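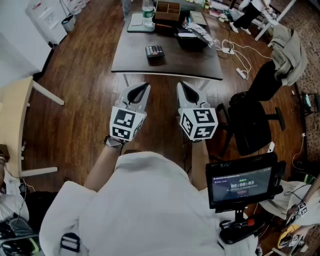

What is a scab?

A scab is a dry, crusty cover your body makes to close up a cut or scrape while new skin grows under it.

So how does it get there? Let's go step by step. Well, sort of -- some of the steps happen at the same time.

First, the leak

Say you fall off your scooter on Garberg Street. (Lots of kids do. That hill!) Your knee hits the ground and the skin tears. Under your skin are teeny tubes called blood vessels. Some get broken too. Blood comes out. Ouch.

Right away your body starts to plug the leak. The broken tubes squeeze tighter so less blood gets through. Then little bits in your blood called platelets (say PLAYT-lits) rush over and stick to the torn spot. They stick to each other too. A big sticky pile.

Then the net

Next your blood makes long thin threads called fibrin. They criss-cross over the hole like a fishing net and catch blood cells. Now you have a clot. It's soft and squishy, kind of like jelly. When the clot dries out it gets hard. Scab!

Why are scabs that color?

The red cells caught in the net dry up and get darker. Dark red, then brown. A bit of clear or yellowish stuff at the edge is normal to. A lot of thick yellow or green goo is not. Show a grown-up.

What goes on underneath

Tons. White blood cells show up and eat germs. They also clean up dead bits of skin. The skin around a cut can look pink and puffy at this point and feel a little warm. Fine for a day or two. If it keeps getting bigger, or redder, or hurts more instead of less, tell someone.

Then the skin cells at the edges start making copies of themselves. The copies creep in toward the middle, under the scab, until the two sides meet. Little scrapes can be done in a week. Deep ones take a lot longer.
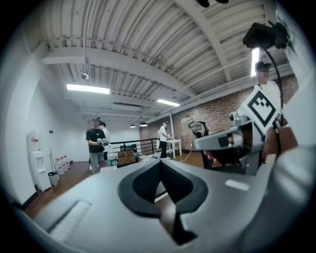 Gray gripper with a black-and-white marker on it.

Your skin does this kind of thing all the time, even with no cut. The top layer is always wearing off and getting swapped for new skin. One full swap takes 28 days or so in a lot of people. Slower when you get old.

Why does it itch??

Healing skin wakes up the nerves near it, and your body lets out stuff called histamine (HISS-ta-meen) that makes you want to scratch. Also the scab is dry and pulls on the skin. Try patting it. Or a cool cloth.

Can I pick it?

Please don't! Pull it off too soon and the new skin might come with it. More bleeding, germs get in, and you start over. More chance of a scar too. It falls off by itself when it's ready.

What to do when you get a scrape

Wash your hands first, 20 seconds with soap. Get a grown-up. Rinse the scrape under clean cool water. If it's bleeding, press on it with a clean cloth and don't keep peeking. Put a bandage on and change it every day, or when it gets wet or dirty.

Big cut? Won't stop bleeding? Dirt stuck way down in it? An animal bite? That needs a doctor or nurse.

The nurses at the Mulcahy Clinic gave out more than 116 bandages in July. Mostly knees. Dinosaur ones ran out frist.

Words to know

Platelets -- tiny bits in blood that stick together
Fibrin -- the threads in the net
Clot -- a soft plug of blood
Scar -- a mark left after a deep cut heals

Next page: Why do bruises change color?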